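The Things on the Table
How one family is emptying a house, a tablecloth at a time
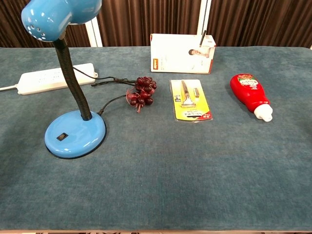

When Sheena Rennie's aunt moved into a smaller place, she left behind a two-bedroom house in Cokmont and everything she had put in it over several decades. Sheena had until the end of September to clear it. She started the way most people do, with garbage bags and a free weekend, and gave up on that plan by lunchtime.

"I kept picking things up and putting them back where I found them," she says. "I'd spend ten minutes on a drawer and close it again with the same stuff in it."

What worked in the end was the table. She spread a cloth over it and made a rule that anything in question had to go there before it went anywhere else. A lamp, a power strip, a bunch of artificial grapes, a razor still in its package. Once an item is out of its usual spot, she says, it is much easier to see it as an object that somebody either wants or doesn't.

Nokuthula Baloyi has been helping people clear houses for years, first for relatives and now as a business. She likes the table method and uses a version of it with her own clients. Her main piece of advice is to keep the front half clear. That is the working space, where you set down one item, look at it and decide. The things still waiting stay at the back.

"If the whole table fills up, you've made another junk drawer," she says. "It's just a bigger one."

Furniture is seldom the hard part, according to Baloyi. Families usually know who is getting the dresser. The small stuff takes the time. She went through her notes from one house in Estavow and found that her team had handled 1091 separate items, of which 62 were kept by the family. The rest was sold, donated, recycled or thrown out.

Electrical items get their own treatment. She checks the cord along its full length and looks closely at the point where it enters the base, as that is where the covering tends to split on an old lamp. Anything with a cracked cord goes to recycling unless somebody is willing to have it rewired. Power strips get the same look, and if she can't tell how old one is, she doesn't pass it on.

Lamps are worth some trouble, though. A desk lamp with a flexible neck is useful to almost anyone, and students will take one in any color. Sheena's cousin has already asked for the blue one.

Unopened goods are the next group. Most houses have more of these than their owners would guess – razors, light bulbs, soap, gifts that were never used. Baloyi keeps them in their packages and calls local shelters before dropping anything off, because each one has its own list of what it can accept.

Then there are the decorations. Artificial fruit was in plenty of dining rooms at one time and it holds up well. It also gathers dust. Baloyi washes plastic grapes in a bowl of lukewarm water with a little dish soap, then leaves them on a towel overnight. Sheena has not decided on hers. Her aunt used to keep them on the sideboard, and as a child Sheena was told more than once to stop squeezing them.

She works on the house two evenings a week now, with a longer session on Saturdays. Each one ends when the table has been cleared, even if that means a short night. Boxes for the thrift store go straight into her car.

The kitchen is finished, and so is the hall closet. The sewing room is next. Sheena opened the door to it last week, looked at the shelves and went to find a second tablecloth.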